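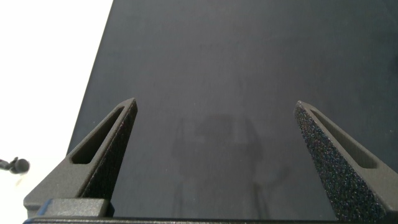 Konus wrote back after the first report that a work surface is a small thing to spend grant money on, and asked what was wrong with the old benches.

Fair question, and we are not sure we can answer it to anyone's satisfaction yet. The old benches were pale and scarred, and small metal parts got lost against the marks. The application said a plain dark surface would cut down on misplaced and mixed-up parts. It may have. We have one reporting period to go on, and the people using it knew it was being judged.

Search the project pages Search

Flornitau gear store and work area
Second progress report to Konus, Jul 6, 2019

Spending to date on surfaces and lighting comes to $2,000, the full amount in that line. Nothing has been moved over from other lines. The catalog work is behind. We promised 592 entries by the end of this period and have 272, and 26 of those have to be redone after the tooth counts were entered in the wrong column. The delay has nothing to do with the benches. The form is too long, and we said so in the first report.

On the surface itself, the matte finish does what the supplier said about glare. Bright metal is easy to pick out on dark gray, even when a part is sitting right at the far side of the work area. What Metitau did not mention is how readily the stuff shows smudges and specks. The sales sheet called it low-maintenance. We now wipe it down at the start and end of each session, and a cloudy patch or two is still there afterward.
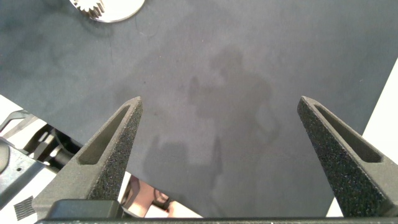 Parts and handling

The gear parts that combine a small toothed section with a wider round metal piece are still the awkward ones. Our catalog form treats a gear as one diameter and one tooth count. These need two diameters, and a note saying which side the teeth are on. Two people measuring the same part have come back with different answers often enough that we no longer trust a single reading. A second reading slows everything down, and we would like Konus to accept the slower rate instead of asking us to make it up next period.

The proposal also claimed that laying parts out one at a time would reduce handling damage. We have no evidence for this. No damage was recorded before the grant either, mainly for want of anywhere to record it. A damage column was added to the form in the middle of this period, and we suggest the claim be left out of any public summary until the column has something in it.

Shadows are a nuisance. Overhead light is fine for finding a shiny part and poor for reading fine teeth when someone is standing in the way of it. 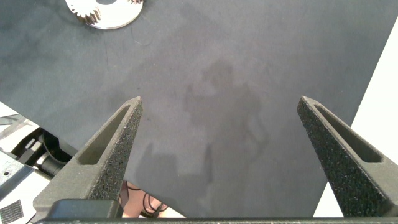 Sánchez disagrees about the lighting and has told us that a second lamp would only add a second set of shadows, and that the cheaper fix is to move where people stand.

We are inclined to try that first – it costs nothing and the lighting money is gone in any case. Floor tape goes down this month. If the double readings still disagree after that, we will come back with a price for a side lamp and will not pretend it was in the original plan.

For the next period we commit to the 26 corrections, a shorter form, and as many new entries as two readings each will allow. We would prefer not to put a number on the last of these. The previous number was set before anyone had measured a part with the form in hand.

Receipts for the surface and the cleaning supplies are with the finance copy of this report. The Metitau invoice shows a delivery charge we have queried and not yet paid.

Get project updates by email. Enter your address to subscribe. You can unsubscribe at any time.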